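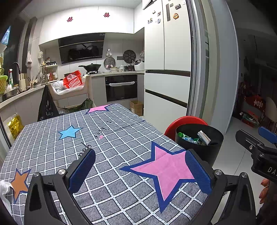 # Fikix 406 Hand-Held Gripper Pair: Rules for Home Use

The Fikix 406 is sold in pairs, one gripper per hand, for recording household tasks such as clearing a table or sorting trash. Sarnbridge supplies the set with a printed copy of the Elunora home practice sheet. Please read it before the first session.

**Before you start**

- Get written consent from every adult in the home.
- Put away mail, medicine and anything with a name on it.
- Stove off, knives in their block or holder.
- Check the screws on both jaws. Do not use a gripper with a loose pad.

**While recording**

Keep fingers on the handle and out of the jaws. Open the jaws fully before moving in on an object, and close them slowly.

Trash gets its own rule.

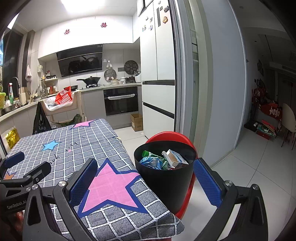

Cartons, bottles and plastic bags are fine to handle. Broken glass, batteries and raw meat waste are not. After any work in or near a bin, wipe the pads before they touch a table or a dish.

Stop after 2 failed grasps on the same item and reset. Do not delete the failed attempts.

**Ordering**

| Item | Part no. |
|---|---|
| Gripper pair | 406 |
| Spare pads, set of 2 | 116 |

Repairs go through Asamoah. Pads are not covered by the warranty.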